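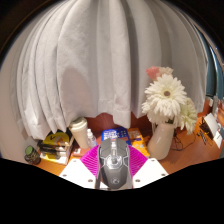

The Vultavitz hand-held gripper closing in on everyday desk work, with a computer mouse between its fingers.

Ustine Opens Orders for Vultavitz, a Hand-Held Gripper Kit for Teaching Robots Desk Chores

BARKDALE, 2025-02-20 — Hi, I'm Shalini Saxena, I run product at Ustine, and I get to write this one myself because I've been bugging everybody in the office to let me. As of this morning you can order Vultavitz, our hand-held gripper kit for recording the small jobs you'd like a robot arm to learn. It costs $1,097 and it ships in a box you can carry under one arm.

You hold the gripper, you do the chore, and the wide-angle camera on the tool records what the fingers are doing. Afterward our software sorts the recordings into demonstrations you can train on. You don't need a robot in the room while you record, and for the teams we sell to that's a big deal, as the one arm in the lab is usually booked by somebody else (ours sure is).

We started with desks. I love desks! They have cables and cups and pens and books, and people leave all of it wherever it lands. A computer mouse is a great first object, too: it's low, it's curved, and you have to come at it from the correct side if you want to put it back where it belongs. The guide that comes with the kit has you picking up and setting down a mouse on your own desk before you try anything else, and you should be recording within 30 minutes of opening the box. If you aren't, call us, because we want to know which page lost you.
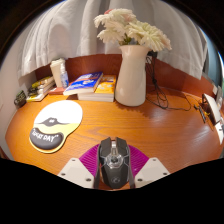
My one piece of advice from a whole lot of recording is to leave the desk alone. Don't clear it. Keep the flowers, keep the stack of books, let the cable lie in its loops. A policy trained on a bare tabletop gets confused the first time somebody leaves a book out, and we learned that the slow way on our own early sets. Move a few things between takes and keep going.

In December we sent early kits to 38 teams, and their notes changed more than I expected. The grip used to be too stiff for long sessions, so we put in a lighter spring. The finger plates now come off with one screwdriver size instead of two. We also rewrote the file export from scratch, and I'm still hearing about the old one.

"I had it on my kitchen table the evening it arrived," said Heloísa Conceição of Bataineh, one of the early teams. "By the next day my coworkers were arguing over whose turn it was. I'd like a longer charging cable, but I'm keeping the gripper."

(The charging cable is longer now, Heloísa.)

Each kit includes the gripper, the camera, a spare set of fingers, a charging cable, a carrying case and a year of the recording software. You can send it back within 90 days for a refund, and we pay the shipping both ways. Extra finger sets are sold separately. Classroom bundles are coming — I don't have a price on those yet, so please don't ask the sales desk, they'll only send you to me.

Orders are open on the Ustine site. If you'd like a demo in Barkdale or a loaner for review, write to the press desk and put "Vultavitz" in the subject line.

About Ustine
Ustine makes hand-held tools and software for robot learning. We're based in Barkdale.

Press contact: Shalini Saxena, Ustine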